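About Dosex

Dosex tests whether robots can do ordinary kitchen chores. We started with the dishes, and two years on we are still doing the dishes. Our test kitchen has a steel sink, a drying rack and a dishwasher under the counter. 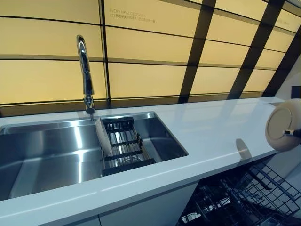 One plate in the rack, one in the gripper.

Can a machine load a dishwasher yet? Slowly, yes, if you mean plates. Each task gets 100 tries before we publish a score, and we count the failures the same way we count the rest. Thin rims and wet surfaces cause most of ours.

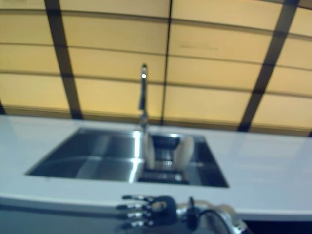 Two plates in the right basin of the sink.

Puritier is our name for the full routine, from sink to dishwasher. It has four stages, and no machine we have tested gets through all of them without help.

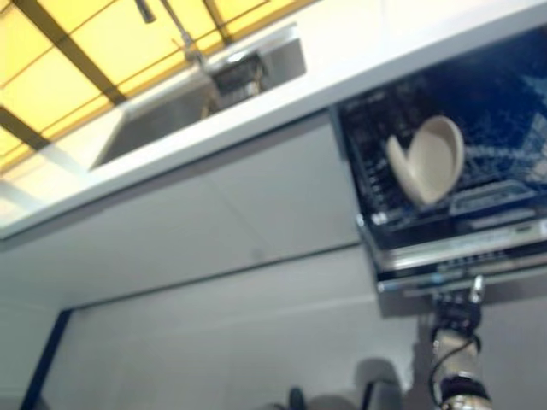
Bowls are harder than plates. They roll, they nest, and the right angle depends on the rack. Pots and cutlery come later.

Our office is on Janssen Street. The Hirner workshop next door makes our spare parts.
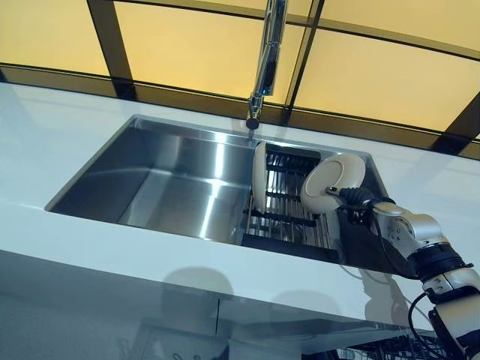

We don't sell robots. Appliance makers and care homes pay us for test reports, and a new round of testing opens every September.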